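Print this article | E-mail this article

Demonstration (robot teaching)

Demonstration, in robotics, is the practice of showing a machine how to do a job instead of writing out the job in code. A person either takes hold of the robot's arm and moves it through the work, or drives it from a distance with some kind of controller. The robot records its own joint positions and, in most modern setups, whatever its cameras see along the way. A program then looks for the pattern in many such recordings and tries to do the same thing alone. The field has a longer name for this, "learning from demonstration," and several shorter ones that are used when it fails.

The appeal is easy to understand. Most adults can empty a washing machine and almost none of them can explain it. Asked for instructions, they say "take the clothes out," and consider the matter closed. A robot given that sentence still needs to know where the clothes are, how hard to squeeze, and what to do when a sleeve decides to stay behind.

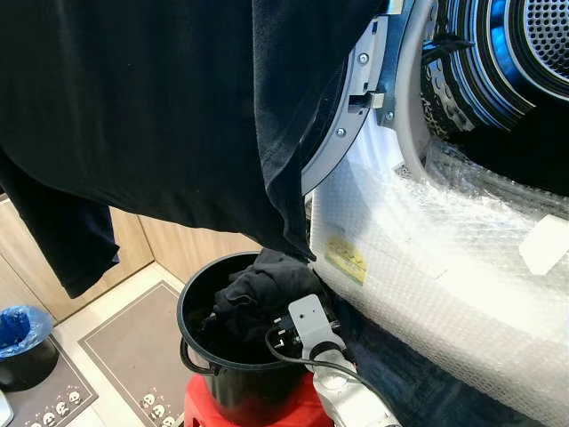

Article by C. Stornitz

Teaching by hand

The older method is usually called kinesthetic teaching. The motors are set to go slack, or nearly so, and the teacher pushes the arm where it should go. It suits painting, spot welding and other work in which the parts turn up in the same place every time. The teacher feels the weight of the arm and learns quickly which poses it dislikes. The drawback is that the teacher's own hands, elbows and head end up in the camera view, and a learning program will happily conclude that a large human forearm is part of the procedure.

Hand teaching also gets awkward with two arms. A person guiding both of them has none left over for the grippers, so a second person is brought in to press the buttons, and the result is a recording of two people negotiating.

Teaching by remote control

In remote teaching, or teleoperation, the teacher stays out of the way and steers the robot through a joystick, a pair of hand-held trackers, or a smaller copy of the arm known as a leader. The real arm, the follower, does what the leader does. The Trolamix leader, a common type in the small workshops this article draws on, has a trigger at the end that opens and closes the gripper. It has no sense of touch worth mentioning. Operators learn to judge grip by watching cloth wrinkle, a skill with few other uses.

Delay matters more than most beginners expect. A lag too short to notice in conversation is enough to make an operator overshoot the rim of a bucket, correct, overshoot the other way, and then say something the microphone ought not to have been left on for.

Cloth as a subject

Laundry has become a favorite subject for both methods, partly because people dislike doing it and partly because it is very hard. A cup has the same shape wherever it is put down. A shirt has no such loyalty. It folds, twists, hides its own edges and hangs on to its neighbors, and black clothing hides its folds from cameras as well as it hides gravy from dinner guests. 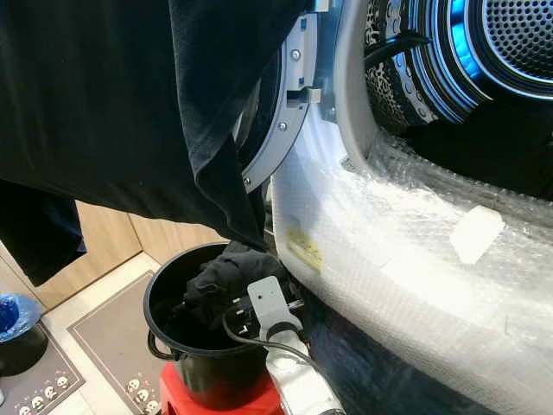 Front loaders add trouble of their own. The opening is round, the door swings into the space where an arm would like to be, and the rubber gasket is good at catching things. An arm that reaches in low may drag a garment over the rim in one long rope. An arm that reaches in high may come out with nothing, at full speed and with complete confidence.

How much showing is enough

Estimates vary with the task and with who is selling the system. The Claddale laundry trials, which ran in a rented apartment through one August, collected 900 recordings of cloth being moved between a machine and a container. Of these, 247 were thrown out. Most of the rejects had nothing wrong with the robot's part: the operator had paused to think, and a program trained on pauses will learn to stand still with great fidelity.

Current practice favors variety over sheer volume. Teachers are told to shift the container between recordings, change the garments, and start the arm from odd positions. They are also told to include recoveries, in which the arm drops something and goes back for it. Operators who take pride in clean work tend to resist this last rule. A robot that has only ever watched perfect runs has no idea what to do about a sock on the floor.

The Pavlović rule

A working rule at Claddale, named after the street and not after any scholar, holds that no operator should record for more than 40 minutes without a break. Tired operators take shortcuts, and shortcuts are the first thing a learning program picks up. The rule is widely quoted and less widely followed.

Common confusions

Demonstration is sometimes mixed up with plain playback, in which the robot repeats one recorded motion exactly. Playback needs only 2 things, a good recording and a world that never changes. It is also confused with remote operation in general. A diver's robot steered from a ship may be learning nothing at all; the recording, and what is later done with it, makes the difference.

See also: Compliance (robot arms); Grippers; Leader and follower arms; Washing machine

Last revised December 20, 2021

Print this article | E-mail this article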